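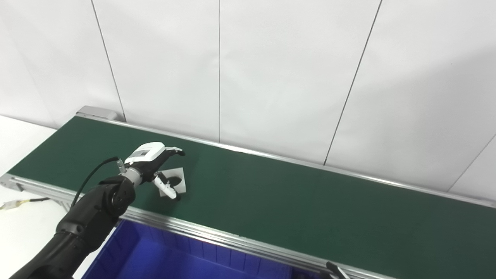 Figure 1. Belt conveyor used in Unit 4: green belt, aluminum profile rails on both sides.

Unit 4: Belt Conveyors for Light Goods
Course handout, Prirnside Technical Program

Read this before the lab. The unit covers the parts of a small flat belt conveyor, belt tension and tracking, and how a part should be placed on the belt. Long inclined conveyors and roller conveyors come later in the course.

4.1 Main parts

A flat belt conveyor is a loop of belt pulled over two end pulleys. One is the drive pulley, turned by the motor. The other is the tail pulley, which turns freely and can usually be moved a little to tighten the belt. Between them the belt slides over a flat plate called the slider bed. Long conveyors use rollers in place of the bed, but for light goods a bed is cheaper and keeps the surface level.

The frame is made of extruded aluminum profile. The grooves along the profile take T-nuts, so side guides, sensors and stops can be fastened anywhere along the length without drilling. Check that every T-nut has turned fully in its groove before you put load on a bracket. A nut that has turned only partway will feel tight and then slip.

End caps cover the corners of the frame. They keep sleeves and fingers away from the pulley edges. Do not run a conveyor with a cap removed.

4.2 The belt

Most light belts are a woven fabric with a thin coating of PVC or polyurethane on the carrying side. A matte surface grips better than a glossy one and gives less glare under overhead lighting. Green is a common color in general assembly work, and white is common in food plants.

Wipe the belt with a damp cloth and mild soap. Do not use solvent on PVC. Light scuffs are normal wear. Cracks, frayed edges or a lifting splice mean the belt has to be changed.

4.3 Placing a part
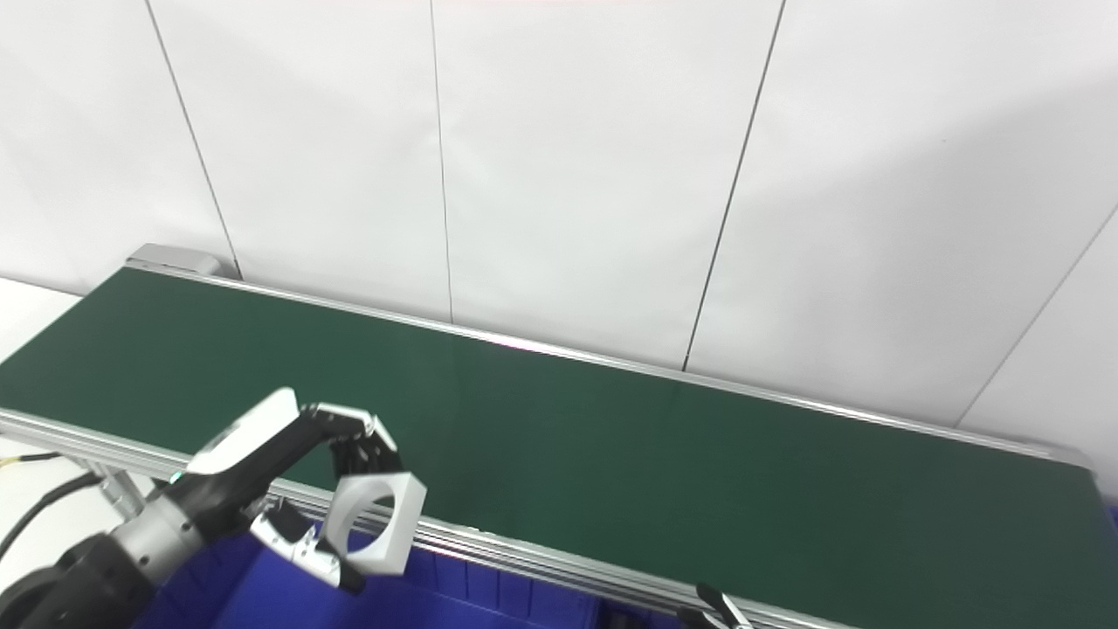
Placement decides how well everything downstream works. A part that lands crooked will often stay crooked until it reaches a guide, and a part set too close to the rail may catch on it. Bring the part in low over the near rail and release it only when its base is flat on the belt. The white block with the round opening, held near the front edge of the belt, still has to travel inward before it can be let go. For a block of this kind, aim for the centerline and keep one face parallel to the rails.

On a moving belt, the part should be traveling at belt speed when it is released. If it is slower than the belt, it will slip or turn as the belt takes hold. For the first exercise, the belt stays stopped.

4.4 Tension and tracking

Too little tension and the belt slips on the drive pulley. Too much and the bearings wear early. Follow the setting on the maker's sheet. On the Notura practice sheet, two marks are made on the slack belt 100 cm apart, and the belt is tightened until they have moved apart by 2 mm.

Tracking means keeping the belt centered. If the belt drifts to one side, adjust the tail pulley a quarter turn at a time, then let the belt run for 60 seconds before judging the result.

4.5 Placement exercise

1. Switch off the drive and confirm that the belt is at rest.
2. Set the block on the belt with the hole facing up.
3. Open the grip fully and move clear of the block to the side.
4. Compare the block's edges with the rail and note any tilt on your worksheet.
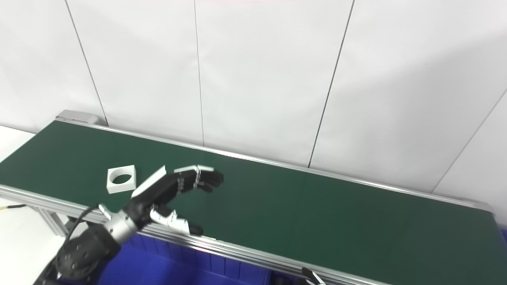
5. Pick up the block and repeat from step 2 until the worksheet is full.

Bring the completed worksheet to the next session.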